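3.2 Garment handling

Laundry was divided into three subtasks: separating one garment from a pile, spreading it, and folding it to a stack. Each subtask was scored on its own, because a failure at the spreading stage otherwise hides whatever ability the system has at the folding stage. Demonstrations were recorded with hand-held grippers, and the policies were trained on those recordings alone. The full garment set yielded 317 demonstrations after trimming.

Two policies were compared. Zekus takes the views from the grippers only. Sorell takes the same views together with one from head height. The head view shows how a garment lies on the work surface, while a gripper view shows the cloth near the fingers at close range and the rest of the room under strong distortion. Edges and collars are hard to tell from ordinary creases in either view when the cloth is crumpled, and annotators were allowed to mark a grasp point as uncertain.

Figure 3 gives one view of each type, both with crumpled blue cloth on the work surface.
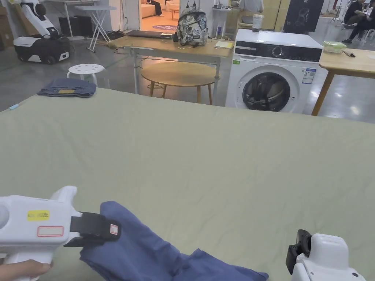
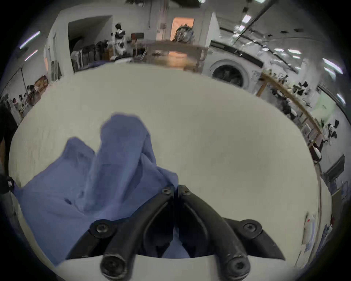 Figure 3. Garment handling. First panel: view from head height, with the jaw of a hand-held gripper pressed onto the garment. Second panel: view from a gripper, with its two fingers reaching toward the cloth.

3.3 Scoring and results

A trial ended when the garment was stacked, when it left the table, or after 6 grasp attempts without progress. Two raters, N. Mnguni and N. Rowlands, scored every trial from video without knowing which policy had been run. Disagreements were settled by a second viewing. A fold was accepted if no sleeve or leg extended past the outline of the stack.

Both policies could lift a single garment from a pile. Spreading was the weak point. Zekus often regrasped the same fold, and in many trials the attempt limit was reached with the garment still bunched. Sorell regrasped less often but released the cloth early when the far edge was hidden under the near one. Once a garment had been spread by hand, the two policies folded it equally well, and the raters could not separate them.

We read these results as a limit on spreading in particular. A machine that needs a person to flatten each item saves little labor in a household, although it may still be of use in a shop where garments arrive flat. Section 4 repeats the comparison with towels.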